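Vellton Two-Button Rhythm Pad

Price: $92
Ships in September. Pre-orders open now.
Works with: PC, Mac, most consoles that take a standard USB controller
Sold by: Zunlow

Hi, Kinga Kerekes here. I design the pads, I solder the first few of every batch, and I answer the emails, so if you write in with a question you'll get me (evenings are best).

I started making these for a pretty selfish reason. I love rhythm games, the simple kind where you press one button when the monkey claps and two buttons when something sillier happens, and I was tired of playing them on controllers built for shooters. The trigger travel is too long! By the time your finger gets to the bottom, the beat has gone by and the game is telling you that you're hopeless. I wanted something with two big buttons, a short press, and a nice clear bump that I could feel with my eyes closed.

So the Vellton has two buttons. Big ones. They sit side by side with enough space that my husband (enormous hands) and my niece (tiny hands) can both play without smacking the wrong one. There's a small menu button on the back edge and a little stick for getting through song lists, and that's all you get. If you need a pause button in easy reach, the menu button does that in nearly every game I've tried.

How it feels

The press is short and light, with the bump near the top. I went back and forth on this for ages. My first version had a very loud click, which I adored, and everyone I lived with did not. The one we're selling has a softer sound, more of a tock than a click. You can still hear it over quiet songs, so if you play late at night with somebody asleep in the next room, get the silent switch kit too. It swaps in without solder and takes me 20 minutes with a cup of coffee going.

The pad is heavier than you'd guess from the size. It weighs 664 grams, and most of that is a steel plate in the bottom, because I got sick of chasing my old pad across the coffee table during fast songs. It'll sit on your lap too, though after an hour or so you may want a cushion.

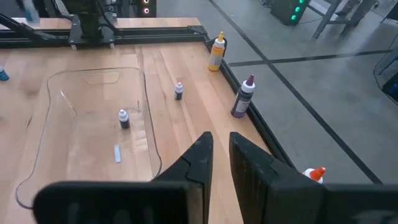
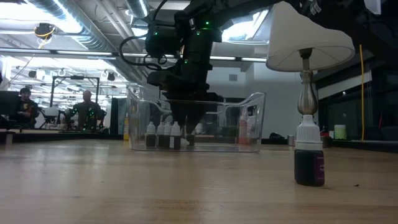 Timing and lag

People ask me about lag more than anything else, so let's talk about it. The Vellton is wired. I know, I know, everybody wants wireless. I tried it, and I could feel the difference on the fast remix stages, and once I'd felt it I couldn't stop feeling it. The cable is braided and it unplugs from the pad, so if your cat chews it you only need a new cable.

Please run the calibration screen in your game after you plug it in, especially if you play on a TV. Turn on game mode first, then calibrate. If you do it the other way around you'll have to do it all over again, and I say that as someone who has done it the other way around many times. If your hits keep coming up early even after that, try playing through headphones. A lot of soundbars add a delay of their own and the game has no idea it's there.

There are 4 button profiles stored in the pad. Hold the menu button and tap left or right to move through them. Profile one is a plain controller, two is a keyboard, three swaps left and right for lefties, and four is blank for you to set up however you want. I keep mine set for Menenville, the little marching band game I can't seem to put down. (The tuba level. Oh my gosh, the tuba level.)

What's in the box

The pad, the braided cable, a spare pair of button caps in cream, and a card with the profile list on it. The regular caps are red. No batteries, no software to install.

The carrying case is made by Engelbrecht and sold separately. It fits the pad with the cable wrapped around it, but take the stick cap off first or the zipper will fight you.

Returns and repairs

Play it for a month. If you don't get along with it, send it back and I'll refund the pad, you just cover the postage. Switches do wear out if you play like I do, and I sell single replacements so you don't have to buy a whole set. If something else goes wrong, email me before you open the bottom plate, please! There's a ribbon cable in there that tears really easily and I'd much prefer to fix it myself.

Page updated Wednesday, August 10, 2022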